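Two Grippers, One Long Week
I put the Timari and the Gronby through the same chores, and I have opinions

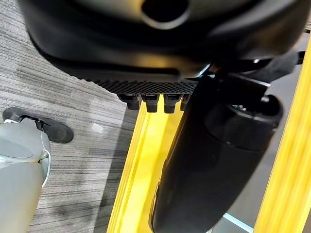 I've been wanting to pit these two against each other since October, when a reader wrote in to tell me my last gripper roundup was too kind to everybody. Fair enough! So I cleared my calendar, borrowed one of each, and gave them the same pile of miserable little jobs. My workspace is an ordinary carpeted room, and I mention the carpet because I spent a lot of the week on it, hunting for dropped washers. Gray fibers with fine streaks in them are a terrible place to lose a washer. The yellow rails were a lot kinder to me, because a ridged yellow rail is easy to pick out with all that black hardware crowded around it.

The Timari costs $700 and the Gronby costs $2,000, so you'd expect a blowout. I sure did. On the first job (picking up foam blocks and setting them in a tray) I couldn't have told you which was which with my eyes closed. Both of them just did it, again and again, while I ate a sandwich.

Then came the washers. I gave each gripper 70 tries. The Gronby missed four and the Timari missed 30, mostly by pinching the edge and flicking the thing across the room. I tried slowing it down, which helped a little, and then I tried swearing at it.

Setup was another story. The Timari was running before lunch. The Gronby wouldn't talk to my controller, an older Ackah box I'm fond of and refuse to replace, until I'd gone through the wiring twice and found a setting buried three menus deep. That ate a whole afternoon, and I'm still a bit sore about it.

If you're moving boxes, jars or anything bigger than a golf ball, save your money and get the Timari. For small parts I'd pay for the Gronby and grumble. I've also got a Berkholm on order, with softer fingers, and I'm saving the washers for it.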